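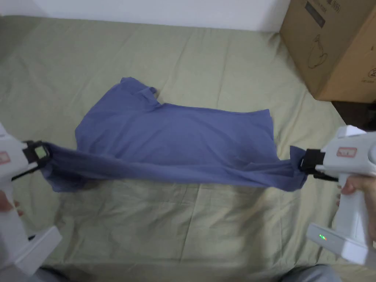 Bedroom walk-through, folding spot at the bed. Blue T-shirt, green sheet.

Plungate House — Bedroom & Linen Safety Checklist
Filled in by Mared Vaughan, June, started 9:40 am
14 shares · 6 comments

Short version this month, only did the one bedroom plus the hall closet. Marks are OK / FIX / ASK. Comments after each.

1. Bed and headboard
Bed against wall, no gap to drop things down — OK
Headboard bolts tight — OK. Gave it a good shove both sides.
Padding on headboard, rips or sharp staples — OK, ran a hand down the seams
Bed legs level — FIX. One foot pad gone, window side. Rocks a bit when you kneel on it. Need a felt pad, Frida has a bag of them someplace.

2. Sheet and bedding
Fitted corners holding — ASK. Green sheet keeps riding up at the foot end, may be the wrong size for this mattress. Wrinkled but clean.
Care tag readable — OK
Anything left in the bedding (pins, hangers, chargers) — OK, shook it out
Spare set in closet — FIX. Only one there, list says 2.

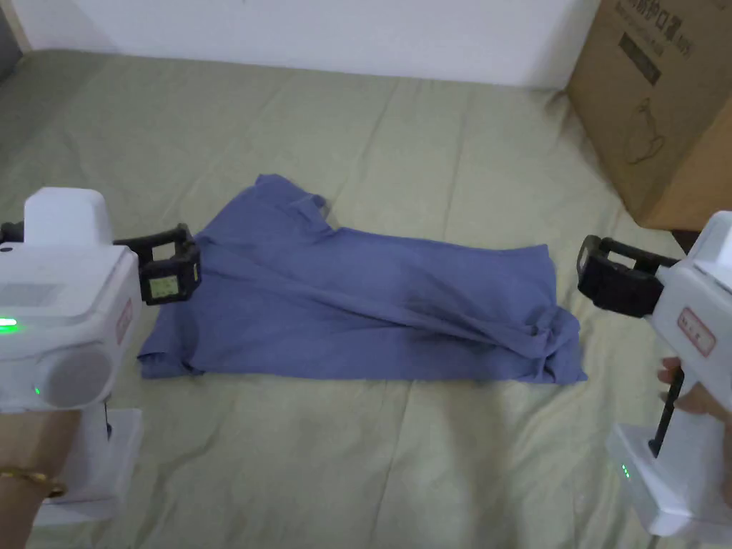 3. Boxes and stuff near the bed
Cardboard not stacked over shoulder height — OK
Big brown box, far side — ASK. Does it live here now? Fine for today, but not for good. Cardboard close to a bed is a thing we wrote up last time too. If it's staying it goes on the closet floor, tape facing out.
Walkway from door to bed clear — OK
Nothing leaning on wall that can tip — see box

4. Folding on the bed
Using the bed as a folding surface is allowed, we settled that in the spring. But:
Clear surface before laundry comes up — OK
Iron NOT on bed, ever — OK, iron was in the closet, cord wrapped
One peice at a time, lay it flat, smooth the sleeves, then fold — partly. T-shirt still twisted and bunched at one end when I looked. Not a safety item, just noting it.
Don't pull tees tight from the bottom hem, stretches them out. Shake and lay down instead.
Bend at the knees, or sit. Lærke's back went in the winter from leaning over this same bed — please sit.

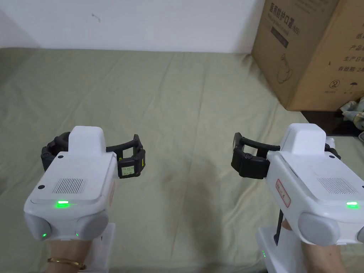
5. Electrical and lights
Outlet by bed, plate cracked? — OK, new plate from Kjærgaard
Extension cords under rug — none, OK
Ceiling light, both bulbs — OK
Smoke alarm tested — OK at 10:05, loud enough to hear from the kitchen
Alarm battery date written on — FIX, somebody peeled the sticker off

6. Walls, window
Paint by bed, flaking or damp — OK, wall is plain white and looks good. Behind the headboard I couldn't reach, will pull the bed out next month.
Window latch — FIX. Sticks. Needs a drop of oil
Blind cord tied up high — OK

7. Closet
Shelf brackets tight — OK
Heavy stuff low — mostly. Kanska storage bin on the top shelf, too heavy, moved it down myself
Door closes all the way — OK
Hangers off the floor — FIX, I stepped on one

Open items to Snædís by end of June: foot pad, spare sheets, sticker, latch, hangers. Sheet size and box are questions, somebody just answer in the comments so I can close them out.

Signed off 10:50 am, M. Vaughan

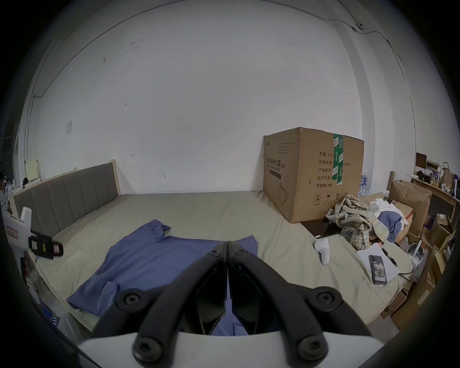
Jennylyn Samonte: Sheet is a queen on a mattress that's deeper than normal, so the corners never hold. I'd get the deep pocket kind. Also on section 4, can we add "lay tees face down"? Sleeves go in cleaner and you're not leaning over the bed fixing them for ten minutes.

Mared Vaughan: Adding it. Deep pocket, ok — who orders?

Frida Bach: I can. Felt pads are in the drawer under the microwave btw, take the brown ones, the white ones fall right off.

Snædís Bundgaard: Latch is on my list already. Box can go to the closet, but measure first, that floor is narower than it looks.

Related checklists
Kitchen and pantry, June
Stairs and hall lighting
Laundry room — dryer lint and vents
Narkance mattress rotation sheet

Contact the house desk · © Plungate House · Back to top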